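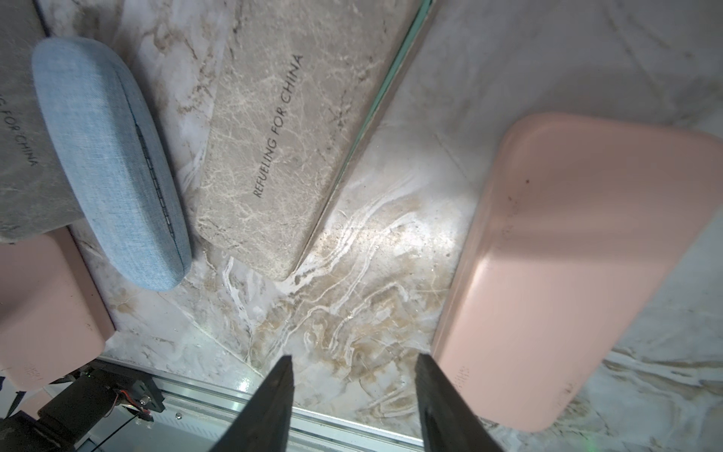

How do you all store glasses cases and pencil cases without a junk pile?

Privutbridge Home Forum > Tidying > Small Stuff
Home | Threads | New Posts | Members | Log in
3 min read

elsie_pearce
Hello everyone, hoping for some friendly advice on a Thursday evening! I have hard cases, soft cases, zippered ones, and I can't bring myself to part with any of them. The two gray marble-look ones say "FOR CHINA" on them (one reads "REFUELING FOR CHINA" in full, and I've grown very fond of it), and then there's the light blue fabric one with the zipper, a pale pink one and the big salmon-pink one, which takes up more room than all its friends. They end up lying every which way on the marble top, and by May I'd like them to have a proper home. I've been looking at the Skollberg drawer insert, but I keep going back and forth between that and one nice open tray.

hoani_k
Hi Elsie! Drawer insert, every time. I stand mine on their long edges like books, with the zipper side up, and I can grab the one I want without digging. The soft one will flop over if it has nothing to lean on, so tuck it between two hard ones and it behaves beautifully.

Digby Mudgway
I'm going to disagree with Hoani here (sorry!). I had a drawer insert for years and what went in the drawer stayed in the drawer, and I'd be wearing the same old pair of glasses month after month. An open tray on the counter gets used. Mine is a plain Custlow one, 30 centimeters long, and I wipe underneath it when I wipe everything else. Marble patterns hide crumbs and dust until the light hits them, so do lift the tray now and then.

elsie_pearce
Oh, that's a good point about the dust, Digby. I do love a busy pattern, though. Pale marble veining underfoot and terrazzo up the walls, with those black and mustard flecks and the little bits of pink, would suit me fine, and my sister thinks it would give her a headache. Would you put patterned cases against all that, or keep them to the plain colors?
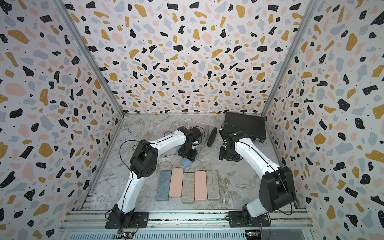
Marigold_T wonders whether the pattern question matters less than the tray itself. A plain tray in one solid color, she writes, gives your eye somewhere to rest, and then the marble cases and the pink ones can sit together happily on it. She would skip anything speckled for the tray.

hoani_k
Agreed on the plain tray, if it has to be a tray! I still say measure the salmon one first, Elsie. Go by the biggest case and leave a finger's width all the way round.

Digby Mudgway
Yes, measure first, we can shake hands on that one.

elsie_pearce
Thank you all, you're very kind. Tape measure is coming out after supper.

We use cookies to remember your login and preferences. Accept | Manage settings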